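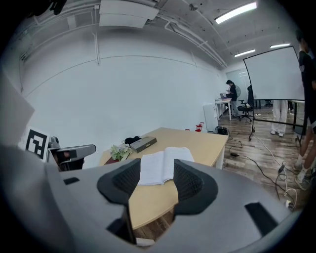
The gripper that closed by itself
Posted in March by Maiara Seixas

We use cookies to remember your settings. Accept / Manage

In March our hand-held gripper had a fault that took us 11 working days to find. During normal desk work the fingers sometimes closed when the operator did not press the trigger. One colleague got a pinched thumb, a small bruise only, but we stopped all recordings the same afternoon. I put together this gallery for the other teams at Plosero who use the Lightfoot handle.

The desk task. The operator must go with the open fingers toward flat things, such as a notebook, and the free hand is often near. This was the position in which the thumb was caught, at session 104.

The fingers. Both pads have a dark mesh on the inside face. We suspected first the pads, and we changed them two times. The fault came back at session 107.

The body. Bożena Kwiatkowski opened the handle and found a trigger wire with damaged insulation. When the wrist turned far to the left, the wire touched the metal screw and the controller read this as a press.

The log. In 1540 closing commands we found nine with no trigger movement before them. Our software, Drudard, saved them all, but it gave no warning.

What we changed. The wire now goes through a soft sleeve, and Drudard stops the motor if the two trigger signals do not agree. Until your handle is checked, please keep the free hand away from the fingers and switch off the power before you touch the pads.

Questions about the repair can go to Bożena or to me.

© Plosero | Contact | Back to top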